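Threads > Nomside > Chores, again

Thursday, November 15, 2018

My sister asked over dinner when she can buy a robot that does the dishes. I told her she already owns one, it's a box under the counter and she loads it wrong. She meant the other kind. So, a thread.

The short answer is not yet. The long answer is also not yet, with more cups in it.

I have spent most of this fall at the Nomside shop, where two arms share one table and I share a stool with a box of cable ties. The job since October has been clearing a table. Cups, plates, a fork. A four-year-old can do it, badly and under protest, which is still ahead of us on some mornings.

People assume the hard part is being strong or being fast. The arm is plenty of both. The hard part is a cup. Close the fingers too soon and you knock it over. Close them too late and you've pinched a handful of air with great confidence and carried it all the way to the rack.

We logged 124 tries at one cup last month. I'm not going to post the success rate. I will say that it improved a lot after somebody moved the lamp.

Moved the lamp! Remember that the next time you read that kitchens are five years out. Your kitchen has a window in it, and the sun has not agreed to hold still.

Plates are worse. A plate lying flat on a table is all edge and no handle. You and I slide it to the side, get a thumb under, and never think about it. Two stiff fingers and no thumb have to think about it a great deal. Our best plate method so far takes 7 steps, and one of them is "wait."

Forks I don't want to talk about.

Somebody always replies with the factory video, so let me get ahead of it. Yes, the line at Prorngate runs all night with hardly a person on the floor. I've been on the tour and ate the free muffin. Every part shows up facing the same way, at the same height, every time. If your family puts cups down like that, congratulations, and I'm a little worried about you.

Shop-floor chores, meaning the stuff around the real work, are in the same boat as dishes. Sweeping up, sorting the bolt bin, winding the hose. Tambridge has had a bin-sorting cell on trial since spring. A guy with a bucket still comes in at the end of the shift and does what's left. He isn't in the brochure.

Where I think it's going, for what a person on a stool is worth: single chores, in rooms set up for them. A machine that empties one kind of rack in a cafeteria, sure, I'd bet on that. A machine that walks in after your kid's birthday party and deals with it – no. Not at any price you'd pay, and I've seen what you paid for the blender.

Two arms do help, by the way. One to hold, one to fiddle. They also double the number of elbows that can hit each other, so you spend a week teaching them manners before either one touches a dish.

The Hlongwane people were asking in the replies last time about soft fingertips. Yes, they help with cups. They also pick up lint and crumbs like a couch does, and then you have a robot that needs cleaning before it can clean. I laughed for some time and then I went and found a rag.

The question I get most is whether it bothers me, working on something that might take over a person's job. Ask me when it can put away a fork without me hovering.

The question I get second most is whether I do my own dishes. There's a pan that has been soaking since the weekend. It's a process.

More when there's more. Current state of the art:
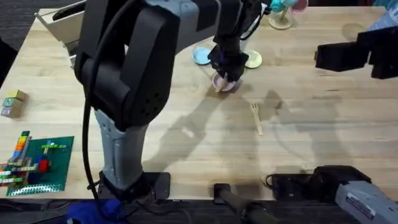 Pink cup, gripper closed on it. Both plates and the fork still out on the table.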